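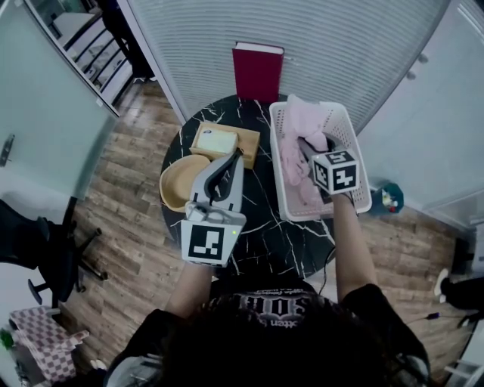
*Cloth and basket station at Nerngate, both grippers on the go.*

Notes from the Nerngate open day, August. Typed up on the train so forgive the spelling.

Short version for those who asked: no, you can't buy one yet. Yes, it's closer than last year. No, it won't do your fitted sheets.

Got there at 12:15, or 1215 as the visitor pass had it. Coffee, sticker, told to keep bags off the floor and then everybody put bags on the floor. Asif Usmani did the welcome. Two minutes, which I appreciated.

## The chores side

First stop was the room where they collect the demonstrations. Round black marble-look table, a white plastic basket, a pink cloth, a wooden plate. Person works with a gripper in each hand – no robot arm doing the work at this station – and the recordings are what the machine learns from later. White cubes with black and white patterns on the grippers, so the cameras can work out where each one is.

I had pictured something more like a factory. It's a room with a plank floor and a radiator-like panel and an office chair. Fine by me. That's what houses look like.

Hertta Karppinen runs the collection. Asked her how many recordings they need for one chore. 4000 for the cloth job, she said, and they'd started on plates before that was finished. Asked if cloth is really harder than plates. Much harder. A plate is the same plate every time, a cloth is never the same shape twice. She has clearly said this a lot.

They let visitors have a go. I was bad at it. You loose your sense of touch completely, and I kept pinching the rim of the basket. Second try I got the cloth out but took a good minute over something my hand does in one second. Best part of the day for me. You come away with some sympathy for the machine.

## The demo

Then the real arm, across the hall. Single arm, Trasance controller, same sort of cloth.

- Cloth out of basket: worked.
- Cloth onto table: worked, sort of a heap.
- Fold in half: first attempt no, second attempt yes if you're generous.
- Plate to rack: worked every time I watched. Slow.

One full run of the fold is allowed 60 seconds before they stop it. It used most of them. Araceli Lorente next to me folded her scarf meanwhile, which got a laugh from the back row.

Somebody asked what happens with a wet cloth. Answer: not trained on that. Someone asked about stairs. Different project.

## Shop floor

Saturnino Soler gave the talk on this. He's from Jidex, they pack small parts for hardware stores. His view – bin picking of boxed stuff is basicaly done, he has 2 cells running on the day shift and they earn their keep. Anything in a soft bag still goes to people. Tried it in spring, took it out again. He was blunt about it and I trusted him more than the slides.

Amparo Casado from Esteban (laundry, hotels mostly) said the same from her end. Flat sheets go through a machine and have for years. Towels with a feeder, okay. Getting one item out of a tangled pile, still hands.

## So, yet?

Rigid things in known places: yes, today, if you can wait. Soft things: partly, with someone standing by. A whole chore start to finish in a kitchen with kids in it: didn't see anything close.

Lunch was sandwiches, ran out early. Parking round the back, use the second gate. Slides are supposed to be emailed, will forward when I get them.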